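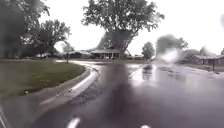

Daston sells its slide template pack on speed, and I doubt the claim. I loaded the status report deck with my own material for a July update on street drainage, and the full-width photo layout was the first to fight me. A wet road curving past a green lawn under a pale sky left the white title text almost unreadable, and the template has no dark overlay to fix it. I ended up drawing a gray box by hand - so much for speed.

The charts are better. Numbers like 1615 and 2465 fit their labels without wrapping. But the fonts reset every time I pasted from Vatemitz, and the help page just says to paste again. I'd try the free version before paying.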